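Does Thermal Paste Brand Matter? Term Project Report
Mortimer Dvorak
12/4/24

Every forum I read before starting this project told me to buy the expensive paste. Very few of the people saying so had measured anything. The usual proof was one screenshot from one computer, taken before and after a cleaning, with the new paste getting credit for the dust that came out of the fan.

I compared two pastes, Stamska and Dasum. Stamska costs a lot more and its package promises "extreme" cooling without saying compared to what. I did 4 runs with each, taking the cooler off and wiping everything down between runs. Each run was 50 minutes at 100 percent load, and I wrote down the highest temperature the software showed.

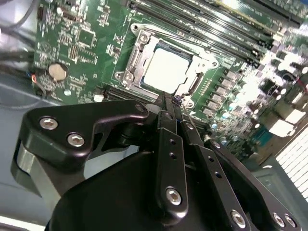 The first problem is that the runs with the same paste did not agree with each other. The gap between my best and worst Stamska runs was bigger than the gap between the two brands. I think how evenly I tightened the cooler screws had more to do with it than what was in the tube. Room temperature also drifted, and I only started writing it down halfway through.

Stamska did come out slightly ahead on average. I would not put any weight on that. With so few runs, one bad mounting can flip the result, and I probably got better at mounting as I went along.

My partner wanted to add a chart from a review site that had Stamska far in front. I left it out. The review doesn't say how many times they repeated the test, and there is a link to buy the paste right under the chart.

If I did this over, I would mix up the order of the pastes and log the room temperature from the first run. I would also have someone else apply the paste so I didn't know which one I was testing.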